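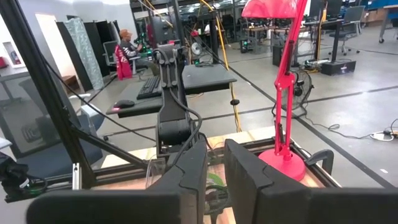 *Light wooden tabletop with black aluminium edge rail.*

## Bench tops: oiling, lacquer and the May re-coat

Readers at the Cullside units have sent in several questions since the last issue on how to finish a timber work surface that gets daily use. Dario Cattaneo has been looking after the tops in the shared workshops at Provville for some years, and the notes that follow are mostly his, with additions from Cinzia Ferri on lacquer.

**Which finish**

Oil goes into the timber and leaves little on the surface. It marks easily, but a mark can be sanded out and re-oiled in the same spot without the repair showing much. Lacquer sits on top as a film. It resists water and glue far better, and once it is scratched through, water gets under the film and the area turns grey. A local repair to lacquer nearly always shows, so plan on stripping the whole top.

For benches where people glue, solder or mix anything, Cinzia recommends a two-part water-based lacquer. For benches used for assembly and paperwork, hardwax oil is enough.

**Preparation**

1. Clear the top and vacuum it, including the joint between the timber and any metal edging.
2. Sand with the grain at 120 grit, then 180. Stop at 180 for oil. A finer surface closes up and takes less.
3. Vacuum again and wipe with a barely damp cloth. Leave to dry until the raised grain feels stiff, then knock it back by hand with a used sheet of 180.
4. Mask metal edges. Oil wipes off aluminium easily enough; cured lacquer has to be scraped.

**Application**

Oil is laid on thin with a white pad and the surplus wiped off after 20 minutes. If the surface is still tacky the next morning, too much was left on. A second coat goes on the following day. Rags must be laid flat outdoors to dry or kept under water in a lidded metal tin, as oily rags in a heap can catch fire without any flame near them.

Lacquer wants a short-pile roller and a steady temperature. The store at Cullside drops to 11 degrees overnight in spring, too cold for the product we buy, so tops should be moved to the main hall before coating. Allow 14 days before standing anything heavy on a lacquered surface. It will feel hard long before that.

**Movement**

Solid timber widens and shrinks across the grain with the seasons. Amedeo Ruggiero measured one of the beech tops in the main hall at 944 mm across in May and found it 3 mm narrower in winter. Fixings into a metal frame therefore need slotted holes on at least one side, with the slot running across the grain. Two tops in the Mazza building were screwed down tight at both edges and have split along the glue line. Both are being replaced. Plywood tops can be fixed with plain round holes.

Coat the underside as well. A top sealed on one face only will cup.

**Supplies**

Oil, pads and abrasives are on the second shelf in the finishing store. Lacquer hardener is kept in the locked cabinet and Arlo Baptiste has the key. Write the opening date on the tin. The Kevik sanders are back from service, and the dust bags go in the red bin once full.

Mirko Grasso is taking names for the May re-coat. Give him the bench number, the present finish if known, and the days the bench can be out of use.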